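Wilard's old candy counter is opening again, and I get to be in line

If you grew up anywhere near Drirnine, you already know the place I mean. Stergiou, the little candy shop on the corner across from the bus stop, has been dark for two years, and I've walked past that papered-over window more times than I'd like to admit. Well, the paper came down last week! I stuck my nose to the glass like a six-year-old, and there was the long counter, right where it used to be, with a sign saying the doors open again in October.

I called the shop that same afternoon (of course I did) and got a very cheerful person on the phone. The new owners are the Sikenine bakery folks from over in Wilard, and they're keeping the name, the striped awning and the pick-and-mix wall. They've got 13 kinds of hard candy lined up for the first day, plus fudge, licorice and those salty caramels my aunt used to hide in her glove box. The back room, which was all storage before, is turning into a small kitchen so they can make the fudge right there.

You still fill your own bag, by the way. Scoops for the loose stuff, hands for the lollipops, everything weighed together at the register.

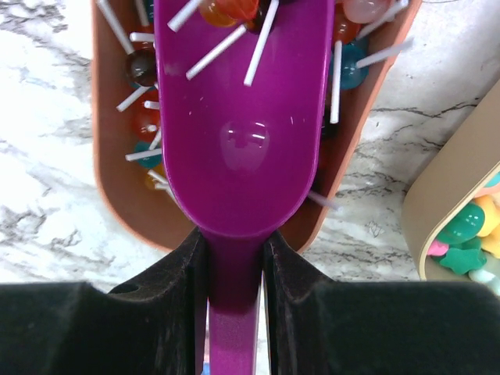

What will the hours be?

The shop opens at 11 in the morning and closes at 6 in the evening, and it stays open until 8 through the holidays.

Parking is going to be the tricky part. There are 15 spots behind the building and they're shared with the dentist, so I'd walk or take the bus if you can. The city is also redoing the sidewalk on that side of the street, and I was told it should be finished before opening day, but the orange cones were still up when I went by this morning.

Prices weren't settled when I called. Small bags will start at 3 dollars, and kids who come in with a library card get a free piece of taffy for the whole first month. I don't have a kid, but I do have a library card, and I plan to ask!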